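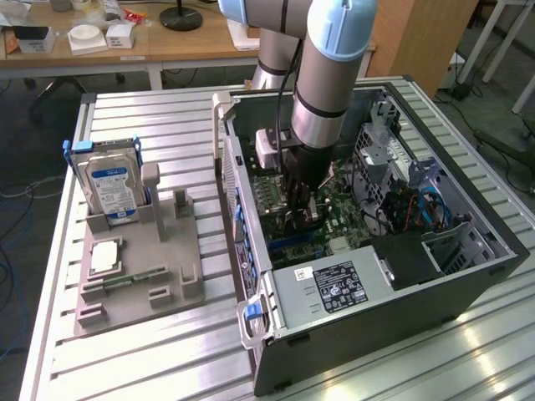 Does a shaped parts tray make it quicker to strip and refill a desktop computer?
It helps a little with small parts such as memory and processors, and we could find no gain for anything larger.

4. What the tray does and does not do

4.1 The claim

Trays moulded or printed to look like a motherboard have been sold to repair workshops for several years. The argument for them is easy to state. A part that comes out of a machine should go into a place shaped like the one it left, so that the person putting it back is reminded of where it belongs and which way round it sits. Driltia, whose tray we used as our starting point, says in its sales material that the tray "removes sorting from the bench". Fenuta, the workshop in Amedholm where the trial was run, bought its first trays on the strength of that sentence.

We were asked to find out whether the money was well spent. Our own view at the outset was that it probably wasn't, and readers should bear this in mind. We have tried to report the results that went against us as fully as the ones that didn't.

4.2 What was compared

Two ways of working were compared on the same kind of job. The job was to open a desktop machine, take out the memory, the processor and any expansion card, check the board, and put everything back. In the first way of working the parts went into the shaped tray. In the second they went into a shallow box lined with anti-static foam, with no marked places at all. The box costs very little and most workshops own several.

Each way of working was used on 70 machines. The machines came from the ordinary stream of office returns and were handed out in the order in which they arrived. Cases were laid flat with the open side up, as is normal at Fenuta. Power supplies and drive cages stayed where they were. This matters for what follows, as the drive cage and its cables are what slow most people down in an older tower, and no tray will do anything about them.

We did not choose machines to suit either method. A few had a shroud or a bracket sitting over the part that had to come out, and these took longer whichever way the parts were stored. We kept them in. Leaving them out would have made the average times look better and told a workshop less about its own day.

4.3 Time

Time was taken from the first part leaving the board to the last part going back. The tray group was faster by 33 seconds per machine. Fenuta handles 2000 machines in a good year, and it is tempting to multiply one number by the other and announce a saving. We would advise against it. Most of the gap came from the first few machines in the box group, when people were still getting used to foam with nothing marked on it. Once those were set aside the two groups could hardly be told apart.

There is a further problem. The tray has to be emptied and checked before the next machine can start, and this was done outside the timed period. The box has to be emptied too, but one look is enough. We should have timed this step and did not. It was noticed only in January, when the notes were being typed up, and by then the trial was over. Had it been counted, we suspect that some of the tray's lead would have gone, though we can't put a size on it.

4.4 Wrong places and wrong ways round

The stronger claim is that the tray prevents mistakes. Memory modules are the usual case. They fit one way only, yet people still offer them up the wrong way and press, and the shaped slot is meant to stop this by holding the module in the direction in which it will be refitted.

For the direction to carry over, the tray must lie the same way round as the board. At Fenuta it often didn't. The tray was put down wherever there was room on the table, sometimes turned a quarter turn from the machine, and once that has happened the reminder is of little use. People who had worked with computers for a long time ignored it in any case. They looked at the notch in the module and at the ridge in the slot, just as they would have done without the tray.
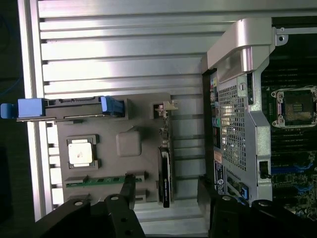

Figure 4. Grey plastic tray with a processor, a memory module and an expansion card, lying beside a server chassis.

The processor is a different matter, and here we have to give the tray its due. A processor laid loose in a box can slide, and its underside should not be touched. The square frame on the tray keeps it level and makes it plain which spot is meant for it (Figure 4, left). We had expected this to be a matter of taste. It was the one feature that every person in the trial asked to keep, including those who had no other kind word for the tray.

The expansion card gains much less. Standing on edge, it takes up no more of the tray than a narrow strip, which is tidy, but a card lying flat in a foam-lined box comes to no harm either. A tall card is also easy to catch with a sleeve when reaching across to the machine. This happened twice in our trial. Neither card was damaged, and two cases are too few to build anything on.

Some parts of the tray are shaped after things that never leave the board. The raised square block next to the processor is a fair example. It makes the tray look more like a motherboard, and the maker would no doubt say that this helps the user find their way. We saw no sign of it. When we asked people what the block was for, the answers varied a good deal, and one person had been using it as a finger rest.

4.5 Does it matter which machine is on the table?

It does, and we think this is the weakest point in the case for shaped trays. A tray copies one layout. The office returns at Fenuta cover a wide spread of layouts, with the memory on one side or the other and the expansion slots at different heights. A tray that matches one machine well will match its neighbour badly, and a bad match may be worse than a plain box. Shih, a smaller workshop that shared its records with us, keeps three trays of different shapes for this reason. Its staff then have to pick the right one, and this brings the sorting back to the bench under another name.

Shih's records cover 200 machines and were kept for its own use, with no thought of a study. They show no drop in refitting mistakes after the trays came in. They don't show a rise either. We give them little weight, as a mistake put right on the spot would seldom have been written down.

4.6 Limits

Everyone in the trial knew which method they were using, and most knew that we doubted the tray. We can't say how far this coloured their work. The people at Fenuta were also used to the job. A tray may well do more for someone opening a computer for the first time, and the maker's material does lean on training as a use. We had no beginners and can't speak for them.

The work was done at one kind of table, with plenty of space. On a crowded bench the tray's fixed size would count against it, while on a moving trolley its slots might be worth a great deal. Both are guesses. Nor did we look at parts kept overnight. In a repair that stops halfway, a tray which shows at once what is missing could earn its price in a way that our short jobs gave it no chance to do.

4.7 What a workshop might take from this

For the short jobs described here, we would buy the frame for the processor and leave the rest. At the time of writing no supplier we know of sells it separately. Fenuta has since cut the processor corner from one of its spare trays and glued it into a foam-lined box, and has been using this on office returns. We have no timings for it.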